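Ticket: Imprint rubbing off promotional flyers, repeat order
Customer: Nondon
Product: Gronduleck flyer, one-color logo
Opened by: Saoirse Geraghty
Assigned to: Peadar Lynch
Status: Closed, reprint approved

09:10 - Customer reports that the logo scratches off with a fingernail on part of the order. 56 pieces affected, all from the second carton. First carton is fine. Artwork matches the approved proof.

09:40 - Asked customer for three samples and the carton label. Label shows both cartons under the same job number, so the split is not by artwork or by blank.

11:15 - Samples received. Tape test on the imprint: ink lifts in full at the first pull on all three. Same test on a retained piece from carton one: no lift. 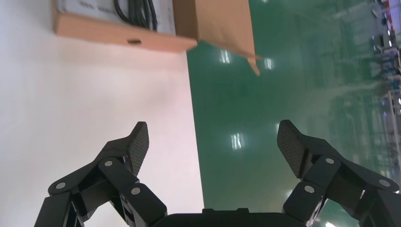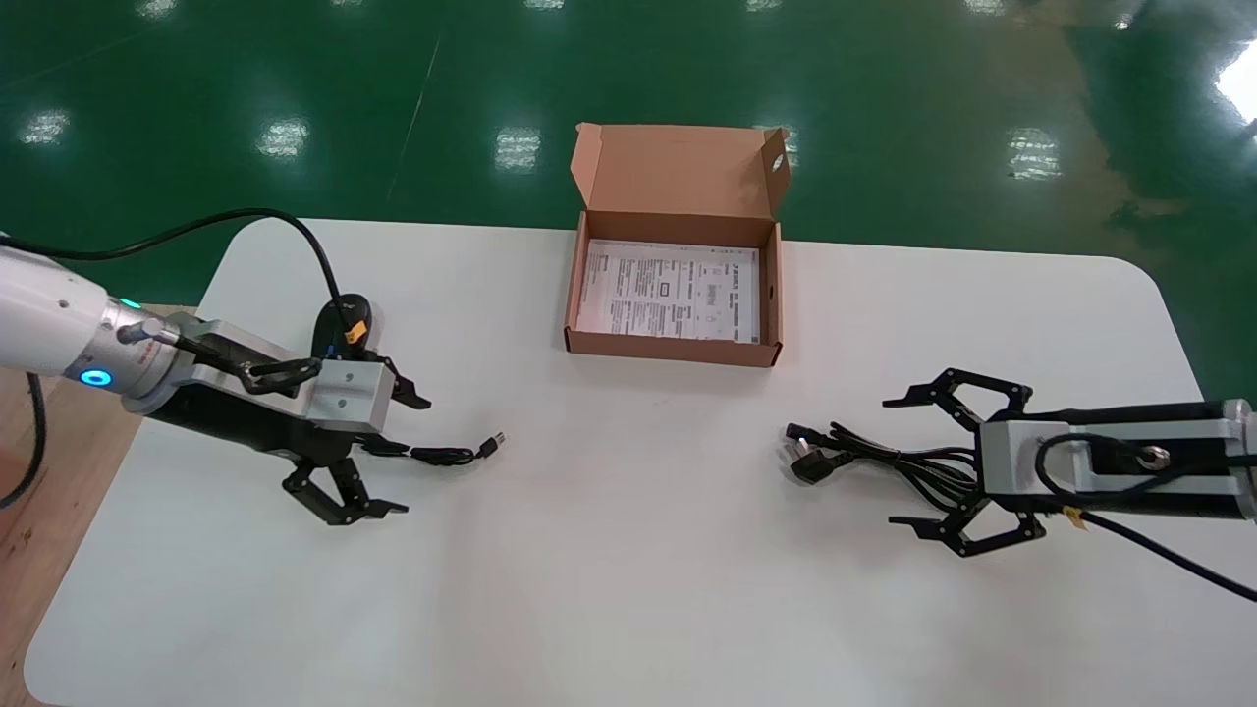 Wallden Promotional Products - Print Quality and Returns Department

13:05 - Checked the press log. Dryer setpoint for this ink is 70 C. Log shows 55 C from the restart after lunch to the end of the run. Carton two was packed from that part of the run.

13:30 - Tried re-curing one sample at the correct setpoint. Tape test still fails at the logo edge. Re-cure ruled out.

14:20 - Buckley confirmed the blanks came from one lot with no change in surface treatment. Blank supplier ruled out.

14:45 - Cause: dryer went back to its default setting on restart and was not reset. The first-piece tape test was done in the morning only.

15:10 - Action: reprint 56 pieces plus 8 spares at no charge. Tape test now required after every press restart, result written on the job sheet. Default setpoint on the dryer changed to 70 C.

15:25 - Customer accepts the reprint and will discard the affected pieces. No return needed. Saoirse to send tracking when the carton ships.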